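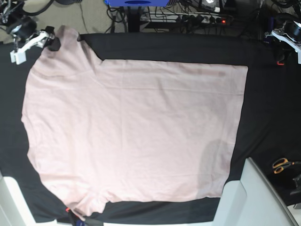 Light pink T-shirt laid out on black cloth.

Oleo > Baking > Equipment > Electric Mixers

Fosau Hand Mixer Review

By Hauwa Onuoha
Filed under: Tested at Home, Cakes & Cupcakes, Small Appliances

The Fosau is a 200-watt hand mixer that sells for $36. I bought one in September to replace an older Isodholm whose beaters no longer locked in place, and I have used it for most of my cakes, frostings and cookie doughs since. It handles batter and whipped cream well. It handles butter frosting well if the butter is soft. It does not like stiff dough, and the speed control has a problem I'll get to.

I bake mostly layer cakes and cupcakes, usually in single batches, and I don't own a stand mixer. If you do, you probably want a hand mixer only for cream and egg whites, and you can skip to the part on whipping.

What comes with it

The box has the mixer, two wire beaters, two dough hooks and a printed booklet. There is no whisk attachment and no storage case. The beaters are the open wire kind without a center post, so batter doesn't pack up inside them and they scrape clean with a finger. The dough hooks are shorter than the ones from my Isodholm and don't reach the bottom of a deep bowl unless you tip it.

The cord comes out of the back of the handle on the left side. I am right-handed and it stays out of my way. Ming-te, who does the savory recipes for this site and is left-handed, found it rubbed against her wrist when she worked at the counter. She got used to it but didn't like it. It would be better if the cord swiveled.

Speeds

The dial goes from 1 to 8. Speed 1 is slow enough to start flour without throwing it over the edge of the bowl, and I can't say that for the Isodholm. Speeds 2 and 3 are useful for folding in the last of the dry ingredients. From 4 up to 6 you can hear the motor change but the batter doesn't look much different. I now use 1, 3, 5 and 8 and ignore the rest.

The problem is the dial itself. It sits right where my thumb rests, and it turns easily. Twice I moved it by accident while creaming butter, once down, which didn't matter, and once up, which put powdered sugar on the toaster. A sliding switch would be harder to bump. After a few weeks I learned to hold the handle farther back, but then the front end feels heavier.

Cake batter

I started with a plain yellow cake, the one I make for birthdays. Butter and sugar came together in the time the recipe gives, on speed 5, with one stop to scrape the sides. The eggs went in one at a time and the mixture didn't split. The finished layers rose evenly and the crumb was the same as usual.

Next was a spice cake with applesauce, which is a thin batter and easy work for any mixer. The only thing to watch with thin batter is splashing, so stay at 3 or below until the flour is wet.

A thick sour cream pound cake was more of a test. The motor slowed down a little as the flour went in, and the beaters climbed the side of the bowl a couple of times. It finished the job. The vents on the side of the housing were warm afterward, and I let the mixer sit while I buttered the pan before I cleaned it off and put it away. The booklet says to rest it after several minutes of heavy mixing, and I would follow that.

Frosting

American buttercream was fine. Start with butter that dents when you press it. With butter straight from the refrigerator the beaters just push the sticks around, and you can smell the motor working. Once the butter was smooth I added the sugar in three parts on speed 1, then went to 8 at the end to lighten it.

Cream cheese frosting came out smooth with no lumps, but it is easy to overbeat. Speed 8 is fast, and cream cheese frosting goes loose if you leave it there. I beat the butter first, then add the cream cheese and stop as soon as it is combined. The whole thing can be done at 3 with patience.

I also made a cooked-flour frosting, the old-fashioned kind where you boil milk and flour and let it cool. It needs a long beating time, and my arm got tired before the mixer did. Anyone who makes that one often should get a stand mixer.

Whipped cream and egg whites

The Fosau is at its best with cream. A cup of cold heavy cream goes to soft peaks quickly on speed 5, and there is enough control to stop before it turns grainy. I used a narrow, deep bowl. In a wide bowl the beaters only reach a shallow layer of cream and a lot of it ends up on your shirt.

Egg whites took longer than they did with the Isodholm, but the meringue held its shape and baked dry. I put that down to the beaters being thinner. It was not enough of a difference for me to mind. For an angel food cake with a lot of whites, leave yourself extra time and use your largest metal bowl.

Dough

I tried the hooks with a cinnamon roll dough that takes 476 grams of flour. The mixer got it as far as a shaggy mass and then began to labor. The dough wrapped around both hooks and rode up to the housing, and I had to switch off and pull it down by hand more than once. I kneaded the rest on the counter. I would not do it again with this mixer, and I think the hooks are mainly there so the box can say they are included.

Cookie dough depends on the recipe. A soft sugar cookie dough gave it no trouble. Oatmeal cookies were all right until the oats went in, and I stirred those with a spoon. Don't add chocolate chips with the motor running. They jump.

Noise

It is quieter than my old one on low and the same on high. On speed 8 you can't hold a conversation in the kitchen. There is a slight whine at 6 that I found more annoying than the full speed.

Cleaning

The beaters and hooks can go in the dishwasher. Mine went through many times with no rust and no dull spots. The body wipes down with a damp cloth, except for the groove around the eject button, which collects sugar. I use a toothpick on it. The vents face sideways, so flour gets on them but has not gone in, as far as I can tell.

The mixer stands up on its heel between steps, and it is steady with the beaters in. It drips on the counter like every other mixer, so put a saucer under it.

How it compares

The Isodholm I had before was heavier and stronger and would get through oatmeal cookie dough without help. It also started too fast and threw flour. If yours still works I wouldn't replace it with this one. I also borrowed the Avcı hand mixer from Ming-te for a weekend of cupcakes. It has fewer speeds and a slide switch, which I prefer, and it comes with a whisk. The lowest speed is too quick for powdered sugar unless you drape a towel over the bowl. For frosting I would choose the Fosau and for egg whites the Avcı.

Who should buy it

The Fosau suits someone who bakes cakes, cupcakes and soft cookies in single batches and wants to spend less than a stand mixer costs. It also makes sense as a second mixer for cream. People who bake bread or double their cookie recipes will wear it out, or at least get tired of waiting for it to cool down.

Good: slow first speed, easy-clean beaters, light, stands up well.

Not so good: dial is easy to bump, short dough hooks, speeds in the middle are too close together, no whisk.

I am keeping mine. If the dial gets any looser I will add a note to this page.

Contact Oleo | © Oleo, all rights reserved | Back to top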